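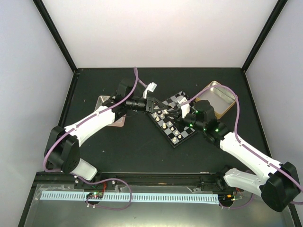

Tins for small chess sets: storage notes

Fillow members' newsletter, June 23, 2018

Small chess sets kept in metal tins now make up the larger part of the Fillow lending collection, which stands at 4,000 sets across the Sarkent and Drerkari stores. The change from cardboard boxes to tins began in January. Several branches have asked for written guidance on how a tinned set should be packed, checked and returned. The notes below replace the half-page sheet that was sent out with the first tins and should be kept with the branch copy of the loan rules.

Scope

The notes apply to compact sets with a checkered board and loose pieces, where the pieces are stored in a rectangular tin with a separate lid. They do not apply to tournament sets, which are still stored in cloth bags, or to the magnetic folding sets, which close on themselves and need no container. Draughts sets in tins may be treated in the same way, except for the piece check.

Tin and lid

A tin body is a single open tray with a rolled rim. The rim stiffens the opening and covers the cut edge of the sheet. The lid slides down over the outside of the rim and is held by friction alone. If the rim has been bent inward, even slightly, the lid will seat on one side and lift on the other, and it will come off in a bag. A bent rim can usually be corrected by hand, working from the corners toward the middle of the long side. Pliers should not be used, as they mark the finish and tend to put a second bend next to the first.

The outer finish of a tin is a thin coating and scratches when tins are stacked without a liner. Scratches on the outside are cosmetic and need not be reported. Scratches through the inside finish should be noted on the loan card, since bare steel will rust in a damp cupboard and rust transfers to light-colored pieces as a brown stain that cannot be removed with soap.

Body and lid are to be kept together. Lids from different production runs look the same but vary in depth and in the tightness of the fit. A branch that pools its lids in one box and its bodies in another will end up with pairs that do not close. If a lid is lost, return the body empty and a matched pair will be issued. The Kırmızıgül branch marks the inside of each lid and the underside of each body with the same number in permanent ink, and this practice is recommended.

Board

The board is to be stored flat. It may be placed on the shelf under the tin or, where it fits, inside the tin beneath the pieces. It must never be placed on top of the pieces with the lid pressed down over it. The taller pieces then carry the load of the lid, and the board surface takes a set of round dents that show under a desk lamp and make small pieces lean.

Dark boards with low contrast between the squares are harder to read in poor light. This applies in particular to black and gray boards, which are attractive on a table and tiring after an hour. Borrowers should be told to place the lamp to the side of the board. A lamp directly overhead produces glare on the dark squares and shortens the shadows that help the eye separate one piece from the next. On a dark tabletop the edge of such a board can also be difficult to find, and a sheet of plain light paper underneath solves the problem.

A board does not have to be squared to the edge of the table when pieces are being sorted or counted. Many people find it easier to turn it on the diagonal, so that a corner points toward them and both sides of the board are within reach. For play it should be turned back, with a light square in the corner at each player's right hand.

Pieces

Cream-colored pieces show dirt before dark ones do and are for that reason the ones that borrowers complain of. Wipe them with a damp cloth and a drop of dish soap, rinse the cloth, wipe again, and leave the pieces standing on a towel until dry. Do not put them back in the tin on the same evening. A closed tin holds moisture very well, and the felt on the bases, where there is felt, will lift at the edge if it is shut away wet. Solvents, including the sprays sold for removing labels, are not to be used on any piece.

Dark pieces are to be inspected in daylight. Hairline cracks at the neck of bishops and queens are invisible on dark material under indoor light and are the most frequent cause of a piece arriving in two parts at the next branch.

Packing order

1. Lay a square of soft cloth or kitchen paper in the bottom of the tin.
2. Lay the kings and queens on their sides along the long wall, heads in alternate directions.
3. Add the bishops, knights and rooks in a second row.
4. Fill the remaining space with the pawns.
5. Fold the cloth over the top before fitting the lid.
6. Press the lid down at all corners. Do not press in the middle.

Light and dark pieces may be mixed in the tin. Separate bags for each color were tried and were dropped because the bags took up the space needed for the lid to close.

Checking at return

The complete set is laid out on the board in the starting position. This is the only check that is accepted. Counting pieces by eye in the open tin has produced most of the shortages recorded this year, nearly always a pawn, and nearly always discovered by the next borrower. Laying out takes a little longer and shows at once which piece is missing and from which side.

The empty tin and its lid should be set down behind or beside the board during the check, open side up. A lid that is put down on its face collects pieces underneath it surprisingly often, especially on a crowded table. Before signing the card, lift both parts and look under them.

If a piece is missing, write the type and color on the loan card and send the set back to Sarkent with the card inside the tin. Branches should not make up a set from another set. Heights and base widths differ between runs, and a replaced rook that is taller than its partner will be reported as an error by every borrower who follows. Spare pieces are held at Sarkent only.

Shelving

Tins may be stacked no more than two high. A higher stack leaves a ring on the lid of the lowest tin and is liable to slide when one is pulled from the middle. Where shelf height allows for more, use a second shelf board. Store tins with the lid upward, never on end. On end, the whole weight of the pieces rests against one short wall, and the lid works loose with every movement of the shelf.

Room humidity matters more than temperature. At Drerkari the tins were kept for a time against an outside wall, and rust spots appeared on the inside corners before the end of winter. The shelf has been moved to an inside wall and the affected tins withdrawn. A small packet of drying agent may be placed in each tin if the room cannot be changed. Packets should be checked at every return and replaced when the indicator has changed color.

Labels

Labels go on the long side of the body, below the line reached by the lid. A label that crosses this line will be torn at the first opening. Paper labels are preferred to plastic film because they can be soaked off with warm water. Write the set number, the branch and the date of the last full check. Nothing else is required, and the condition of the set belongs on the loan card.

Supply

A further 500 tins are held at Sarkent for the sets still in cardboard. Branches can request them on the usual supply form, stating the size of the board as measured along one edge and the height of the king. Requests without both measurements will be returned. Cardboard boxes that have been emptied can be flattened and recycled locally and do not need to be sent back, but the printed rules leaflet inside each box should be taken out and moved to the new tin.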